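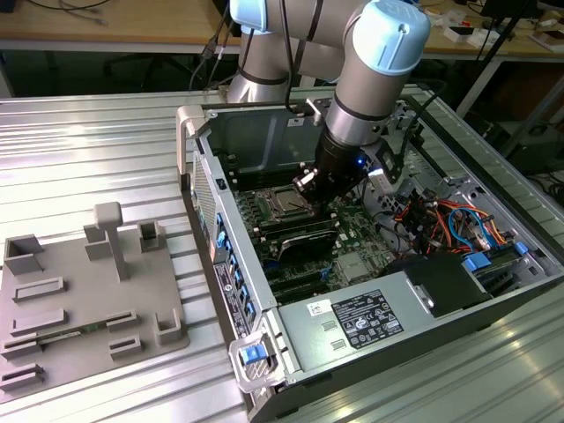
Lis Creek cleanup day - how did it go for everyone?

millrace_pat
Posted 06/03/2018

Ok quick one before work. Thought turnout at the creek was great, way more than May. Signup sheet at the footbridge had 316 names when I left and people were still coming down the path. Bags, gloves, pickers all gone by lunch. Talked to a lady who used to catch crawdads under the mill wall before they put the culvert in. Anyway what did everybody else think? Want to get notes together before we ask the park district for a fall date.

dwnstream
Good day. Too many people on the top stretch tho, same three bends get picked clean every time and below the weir looks like a landfill. We had 2 people down there. Two! Pulled out a shopping cart, most of a fence, tires.

heron_hal
Agree w/ dwnstream. Also the parking. Gerkis lot was full and folks were up on the grass by the allotments. Somebody is going to complain and they'll be right.

millrace_pat
Fair on both. The weir thing is partly insurance - under 14s not allowed below it, and most of who shows up is families.

susieq_oak
Loved it, kids loved it, the bug table was the best part!! My youngest has been talking about caddisfly cases ever since. Can we have two bug tables next time, the line was long and the tray was kind of high for little ones

heron_hal
Bug table is nice but its a cleanup. Every year more tents and less trash picked up. Face painting this time. Whats that got to do with a creek

susieq_oak
It gets people there? Half the families on my street had never been down to the water at all.
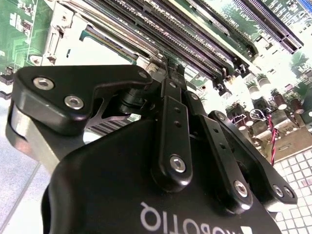

Barbara Zawadzka
Hal I ran the sign in and plenty of people who came for the face painting went home muddy to the knees. I don't care what gets them through the gate. My problem is the opposite, we ran out of jobs. Had folks asking what they could do and no one to send them with. We need more stretch leaders, not less tents.

heron_hal
Ok point taken. Still think the generator by the food stand was too loud. Couldnt hear the safety talk from the back.

dwnstream
What safety talk

millrace_pat
lol. Ok so safety talk moves to the footbridge, before gloves get handed out. Noted.

reedbed
Can we talk about the balsam. Teams were pulling it and leaving it in heaps right on the bank. First high water and it's all in the creek and seeding somewhere else. Has to go up past the path or in the trailer. Said this last year too.

dwnstream
The trailer was full of my fence

reedbed
Then get a second trailer. Evura lent one for the Flondex meadow day, free, just needed it back hosed out. I can ask.

millrace_pat
Please do. And does anyone know about the water test? There was a sign up for it but I never found the table.

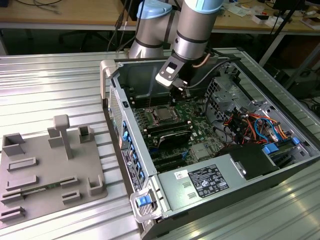 reedbed
Table was behind the restrooms, bad spot. Phosphate was high at the outfall pipe and ok everywhere else, same as usual. I'd want a sample after rain before I said anything to the county about it.

heron_hal
After rain is when you want it, yes. That pipe runs grey every storm. I've been saying so since they paved the Gerkis lot.

susieq_oak
Is it safe for kids to paddle there?? Mine were in up to there waists

reedbed
Not near the pipe, I'd keep them above the footbridge. Wash hands before eating. And there should be a sign by that pipe, I'll bring it up.

Barbara Zawadzka
For fall - I have up to 50 pairs of waders promised on loan, adult sizes only. If we get those I'd put every one below the weir. Need stretch leaders to say yes now, not the night before. dwnstream are you in?

dwnstream
In. If somebody else does the fence

heron_hal
I'll do below the weir. No tents down there at least.

millrace_pat
Great, that's two. Will start a new thread for leaders tonight, post there please not here or I lose track. Still missing one pair of long loppers w/ orange tape on the handles, check your trunks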